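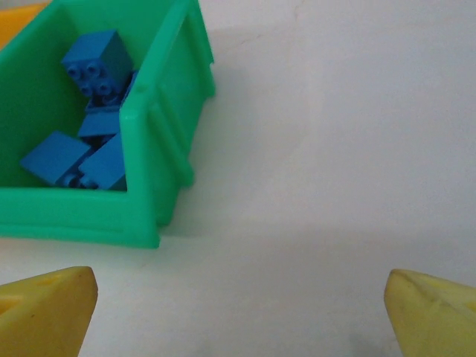
Do the labels before you type in a single toy, Hok-lam Kuo wrote to us after setting up Indix for the toy library in Tolinia, and we have moved the whole labeling part forward in this edition as a result. If you used an older copy of the guide, the steps below will look familiar but the order has changed.

Section 2: Building your first catalog

By the end of this section you will have a working catalog with real toys in it, and you'll be able to lend one out! Set aside an afternoon. You need the computer where Indix is installed, a Kostell label printer with its USB cable, and a fresh roll of labels (a full roll holds 200).

Connecting the label printer

1. Switch the printer on and wait for the light to stay green.

2. Plug the USB cable straight into the computer. Hubs work for some people and drive others crazy, so leave the hub for later.

3. In Indix, open Settings, then Printing, and choose Find Printer. The Kostell should show up in the list by its model name.

4. Click Print Test Label. You should get one label with a bar code and the word TEST.

5. Scan the test label with your scanner or with the camera on your phone. A short beep and a green check mark mean you are ready to go.

Note: If the bar code comes out gray and patchy, open Print Darkness and move the slider up one notch at a time. Most rolls look great at the middle setting.

Caution: The print head stays hot after a long run. Let it cool before you open the lid to change the roll.

Choosing how to count

Every entry in Indix is either a Single or a Set. A Single is one thing that goes out and comes back whole, such as a tricycle or a hand drum. A Set is one entry with many parts, and it gets one label for the container plus a parts count that appears on the screen at return time.

Puzzles, train tracks, tea sets and building bricks should nearly always be Sets. Please don't label each piece! The library in Tolinia has 1,748 entries, and its members would still be peeling stickers if every puzzle piece had its own.

6. Open Catalog, then New Entry.

7. Pick Single or Set. You can change your mind later, but changing a Set to a Single erases the parts count, so write it down first.

8. Type a name. Put the plain word first and the details after it: "Bricks, large, starter set" is much easier to find than "Our lovely starter set of large bricks."

9. Choose an age range and a shelf. If the shelf isn't in the list yet, type its name and press Enter, and Indix adds it for you.

10. For a Set, fill in Parts. Count twice, with a different person the second time if you can.

11. Click Save and Print. The label comes out right away, which is a lovely moment the first time it happens.

12. Stick the label on a flat side of the container, away from ribs, handles and corners. Press from the middle outward.

Note: Labels hold badly on a surface that has just been wiped with furniture polish or baby oil. Warm water with a drop of dish soap is fine. Dry the spot well and wait a few minutes.

Repeat steps 6 to 12 for ten or so toys, then stop and try the next part. It is much more fun to fix your naming habits after ten toys than after a few hundred.

Caution: Do not unplug the printer while the Saving message is on the screen. The entry will be kept but its label number may be skipped, and skipped numbers can't be used again.

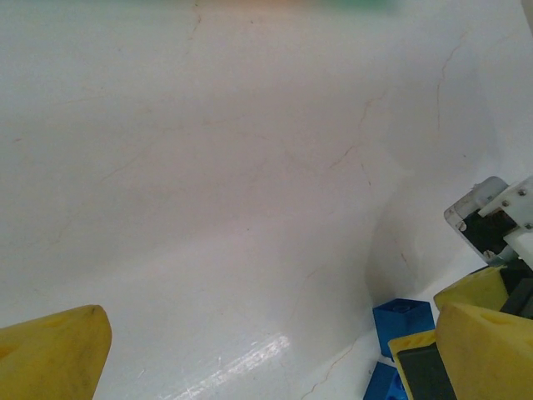 Lending and taking back

13. Go to the Desk screen and scan a member card. No members yet? Click Guest and use your own name for practice.

14. Scan the label on the toy. The due date fills in by itself from your loan period, and you can type over it.

15. Click Lend. Now the toy shows as Out everywhere in the catalog – try searching for it and see.

16. To take it back, scan the label again. Indix knows the toy is out and opens the Return window.

17. If it is a Set, count the parts and enter the number. When the count is short, choose Return With Missing Parts. The toy goes back to the shelf list with a small orange flag, and the member's record gets a note that you can edit or delete.

Note: One missing part doesn't have to keep a toy off the shelf. Under Settings, then Returns, you can say how many parts may be missing before Indix holds a Set back. We started with 2 and have been very happy with it.

Importing an old list

Already have a spreadsheet? Wonderful, you can skip a lot of typing. Save it as a CSV file with one toy per row and the headings Name, Type, Age, Shelf and Parts. Then open Catalog, choose Import, and follow the screens.

18. Import files of up to 1,000 rows. Split anything longer into separate files, each with the heading row at the top.

19. Check the preview. Rows marked in yellow have an empty Type and will come in as Singles unless you change them.

20. Click Import, then print the labels shelf by shelf from the Shelves screen.

If you share a catalog with another branch through Ayaaba, turn sharing off before the import and on again when the labels are printed. Section 3 covers member cards, loan periods and reminder emails.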